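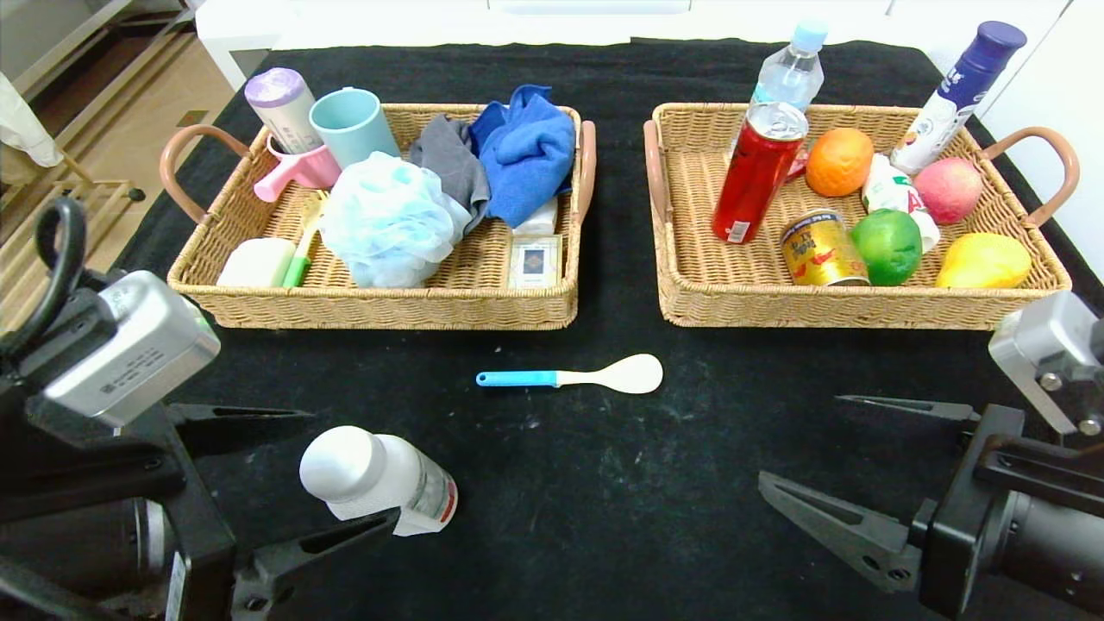 Utis est un poste de travail robotisé à deux bras, employé dans l'atelier de préparation de Plillwood par la société Vandenberghe, spécialisée dans les paniers garnis destinés aux résidences, aux hôtels et aux comités d'entreprise. Il sert au remplissage, au contrôle et au tri en retour de paniers mixtes, produits de toilette d'un côté, alimentation et boissons de l'autre. Le logiciel de commande porte le nom de Drelutum. Par extension, les salariés de l'atelier appellent Utis l'ensemble de la ligne, y compris les tables où l'on travaille encore à la main.

Histoire

Vandenberghe prépare des paniers à Plillwood depuis l'ouverture du site. Jusqu'à l'arrivée du robot, chaque préparateur recevait une fiche, prenait les articles en rayonnage et garnissait le panier debout, à une table haute. Le retour des paniers incomplets ou refusés se faisait sur les mêmes tables, en fin de poste, et l'opération était peu appréciée : il fallait vider, séparer les familles d'articles, vérifier les emballages et ressaisir les références une à une.

L'étude d'automatisation a d'abord porté sur ce seul tri en retour. Une cellule à convoyeur et ventouses, essayée en premier, a été abandonnée. Les ventouses tenaient correctement les boîtes et les canettes, beaucoup moins bien les textiles, les filets et les fruits. Le choix s'est ensuite porté sur deux bras munis de pinces, installés face à une table fixe, avec des paniers présentés côte à côte. La mise en service du premier poste date d'avril.

Fonctionnement

Le poste comprend deux bras, une caméra placée en hauteur et une caméra à chaque poignet. Les paniers sont posés au fond du plan de travail. L'espace laissé libre devant eux, appelé « avant-table » dans les consignes internes, reçoit les articles en attente : ceux que le système n'a pas encore attribués à un panier, ou qu'un opérateur a déposés là pour vérification.

Le catalogue de l'atelier compte 2437 références. Drelutum les répartit en 20 classes de prise, selon la forme, la rigidité et la fragilité de l'article. Une boîte de conserve et une canette n'appartiennent pas à la même classe, la seconde pouvant se déformer sous une pression que la première supporte. Les fruits sont traités à part, avec un effort de serrage réduit. Les cuillères, les brosses à dents et les autres objets longs et plats sont pris de préférence par le manche.
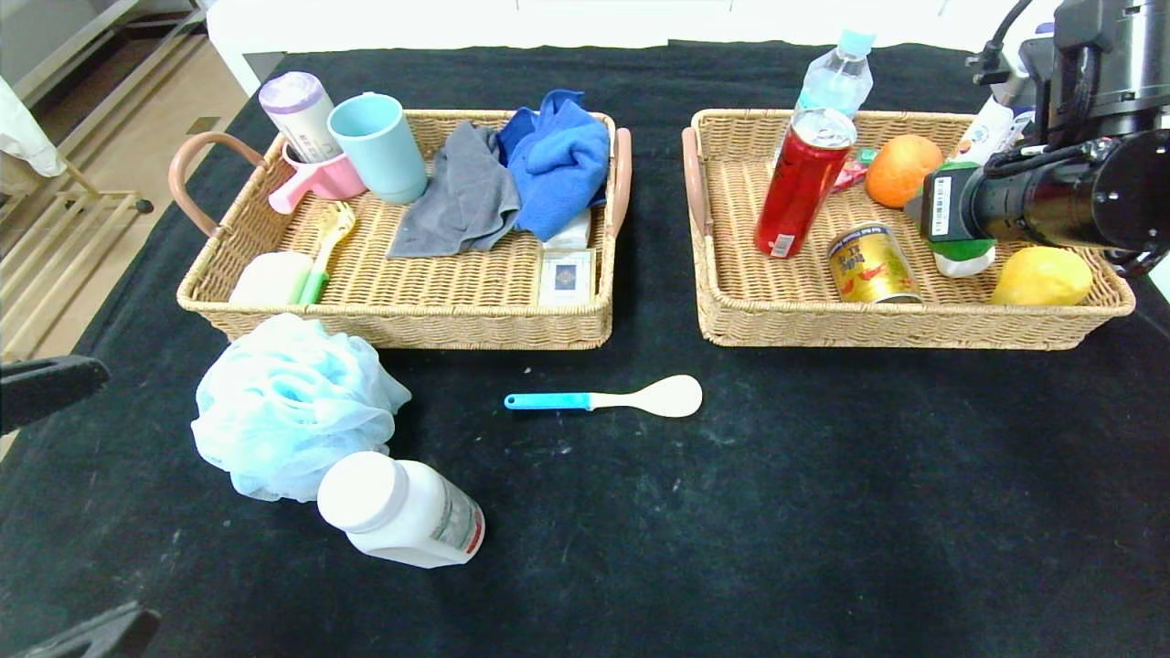
Quand aucune prise ne convient, le bras se retire et l'article est signalé à l'écran. L'opérateur peut alors le déplacer lui-même, indiquer une autre prise ou prendre la main sur le bras au moyen d'un poste de commande placé en retrait. Les interventions sont enregistrées et relues par l'équipe de réglage, qui décide de ce qui doit être modifié dans les classes de prise. Un article peut ainsi changer de classe plusieurs fois au cours d'une saison, en particulier lorsque le fournisseur remplace un flacon ou un étui.

Le contrôle final reste manuel. Un préparateur vérifie la présence des articles, tourne les étiquettes vers l'avant si le client le demande et arrange les textiles. Cette dernière tâche, dite « gonflage », n'a jamais été confiée au robot.

Organisation du travail

Le site emploie près de 100 personnes, dont 12 ont été formées à la conduite du poste. La fonction de conducteur n'existait pas auparavant. Elle est ouverte aux préparateurs de l'atelier, sans condition de diplôme, et comprend la surveillance des bras, le traitement des signalements et l'entretien courant. Les conducteurs continuent de travailler aux tables manuelles une partie de la semaine, disposition demandée par les représentants du personnel pour éviter une séparation durable entre deux catégories d'emploi.

Les effets sur le travail sont inégaux. Le port répété de paniers pleins a diminué pour les équipes de retour. En revanche, l'attention exigée par la surveillance est plus continue – plusieurs conducteurs la jugent plus fatigante que la préparation elle-même – et les pauses ont été redécoupées en conséquence. Les échanges entre collègues ont également changé : à la table manuelle, les préparateurs se faisaient face, alors que le conducteur est tourné vers la cellule et vers son écran.

La question des cadences a donné lieu à un accord interne. Le rythme du robot ne peut pas servir de référence pour évaluer les préparateurs, et les enregistrements des caméras sont réservés au réglage des prises. 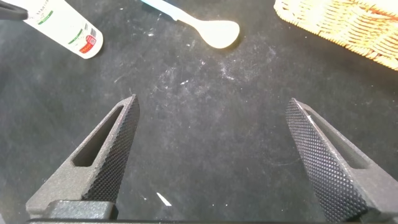 L'entretien représente une part du métier que l'étude initiale avait sous-estimée. Les conducteurs nettoient les pinces et le plan de travail à la prise de poste, puis chaque fois que la caméra de poignet transmet une vue trop chargée. Le revêtement noir, retenu pour limiter les reflets, retient les poussières et les fibres, qui ressortent en clair autour des objets posés, cuillère ou flacon blanc. La face intérieure des doigts, quadrillée de petits reliefs, se brosse à sec. L'usure de ces reliefs se contrôle au toucher, selon une habitude prise par les premiers conducteurs et reprise ensuite dans la fiche d'entretien. Le tressage des paniers demande lui aussi une surveillance : un brin relevé sur le bord peut accrocher un doigt de pince, et le panier concerné est retiré de la ligne.

Limites

Les articles souples ou filandreux demeurent les plus difficiles. Une fleur de bain peut rester prise dans la pince après son ouverture, et une serviette froissée masque souvent ce qui se trouve dessous. Les petits sachets glissés entre deux objets plus hauts sont parfois oubliés au contrôle par caméra. Les flacons couchés posent une difficulté d'un autre ordre, celle de l'étiquette tournée vers la table, que le système ne peut lire sans les faire rouler.

Communication interne

L'avis suivant a été affiché dans l'atelier et repris dans le bulletin de l'entreprise.

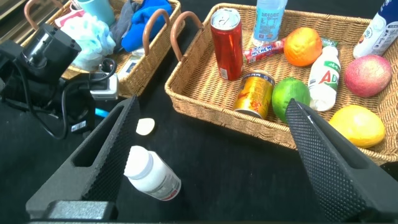

Plillwood, 20 septembre

Le poste Utis passe en fonctionnement sur deux équipes. Les conducteurs de l'équipe du matin laissent l'avant-table dans l'état où elle se trouve et notent au cahier les articles en attente. Les denrées entamées ou abîmées sont retirées à la main, sans passer par le robot. Toute personne peut demander l'arrêt du poste, y compris si elle n'a pas suivi la formation de conducteur. Les préparateurs qui souhaitent se former s'inscrivent auprès de leur chef d'équipe.

Voir aussi

Préhension robotique
Téléopération
Préparation de commandes
Ergonomie du poste de travail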